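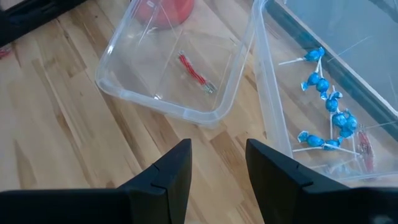

2 min read · 13 replies

Do you label the clear bins or not?
Hobby & Home board > Storage

sabina_simek
Settling a fight. My sister-in-law Marcela says a see-through bin with a label on it is an insult to the bin. I say she has never had to find a fuse in the dark. I have spent this fall moving everything in the hall closet into clear plastic and I would like to be told I'm right.

hernent_hank
You're right. Label the short end, the lid, and the shelf. Lids wander.

Ozzy Sykora
Labels are for people who own too much. I had 3,167 buttons from my mother's shop sorted by size and labeled, and I have sewn on one since September.

hernent_hank
You counted the buttons?

Ozzy Sykora
It was a long winter.

raziaf
I'm with Marcela. Once there's a label you trust the label, and then you find Christmas hooks in "Batteries" and start doubting your marriage. With bare plastic you just look.

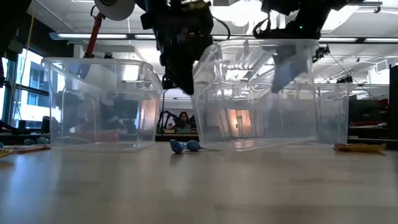

zofie_skala
Can we talk about lids, please? Jirnham changed the lid on their medium size and didn't change the name, so I now own two generations of medium that hate each other. I wrote to them and got a very warm letter about something else. My current policy is no lids indoors at all. A bin with a good thick rim and rounded corners, like the one on the right, can be lifted out from under a bed without taking the skin off your knuckles, and the dust is my problem. Labels go on masking tape. Marker straight on plastic is a lifetime commitment.

sabina_simek
No lids?? Do you not have a cat?

zofie_skala
The cat has a bin.

raziaf
Labeled?

zofie_skala
She knows which one it is.

hernent_hank
Rubbing alcohol takes marker off fine, by the way. So does hairspray. No lids is madness, you can't stack.

Ozzy Sykora
Stacking is how it starts. Guérin makes a cardboard one with a drawer front, costs more than my first car radio, holds up beautifully until you put anything in it.

sabina_simek
So that's one for labels, two against, and Zofie on tape. Marcela is reading over my shoulder and wants it noted that she's winning.

hernent_hank
Tape is a label.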